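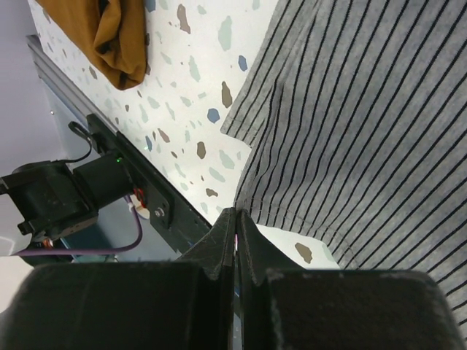 I went up to Vikthorpe to talk about money, and Hyun-seo Seol had me talking about laundry before I got my coat off. She runs the equipment budget for Irkerell, a uniform and linen service with one plant and a very full parking lot, and for most of this year she's been trying to decide how many robot arms to buy for sorting and folding. Her test bench has a speckled terrazzo-look top with an aluminum rail along it and a gray pinstriped piece of clothing lying there in a rumple, and she poked at one of the folds while she talked. "See how the stripes go all over the place where it bends?" she said. "I used to budget for shirts. Now I budget for wrinkles."

I asked her what she meant (I'm a shop writer, I buy pens) and she laughed and got out the spreadsheet.

The first version had one line for the arms and one line that said "misc." Nabil Srour, who keeps the machines going and had wandered over with a sandwich, called that one the fairy tale. "Misc was bigger than the arms by spring!" he said. Servos, brackets, screws, cables, spare fingertips, a rail to bolt it all to, and then the hours to put it together. Hyun-seo has seven separate lines now, and the one she fights hardest for is spares.

"People will sign off on an arm," she told me. "Ask them for a drawer of fingertips and they look at you like you want a boat."

Fingertips, by the way, are $20 apiece from Zavau, the supplier they've settled on for small parts. Nabil wants a full drawer before anything goes on the floor. He'd also like everyone to stop buying cable to the exact length. "Get the longer one," he said. "Please put that in."

So I've put it in.

What surprised me was how much of the plan has to do with the clothes. They've set aside 119 garments just for trials, all pulled from the retired bin, and they cover stripes, solids, heavy stuff, thin stuff, things with thick hems. Hyun-seo figures each arm needs 700 hours of bench time before she'll trust a number about it, and she pays for those hours out of the same pot. Her boss wanted to skip straight to a quote from Seyoum, the company that sells the big finished folding lines. She got the quote. She wouldn't tell me what it said, but she did whistle.

"It's a good machine," she said. "It wants flat sheets, all day, the same size. We've got some of that. We've also got chef pants."

Her plan at the moment is to buy two arms, run them through next summer, and hold back enough for a third if the hours look good. Nabil thinks she should buy the third one now and keep it for parts. They argued about this in front of me for quite a while, very cheerfully, and I ate one of his chips.

I asked if she'd do anything differently. "I'd have measured the doorway," she said. The first bench had to come in on its side.

Comments (3)

pressroom_deb: We did the same thing with "misc" when we bought our tunnel washer. Would love to see her seven lines if she's willing to share.

Walt K.: Nabil is right, buy the third arm. You'll be robbing it for screws by Easter.

linenguy: Does the bench time include setup or only running hours? We track them apart and the setup number is the scary one.

Contact the editor | © 2018 | Back to top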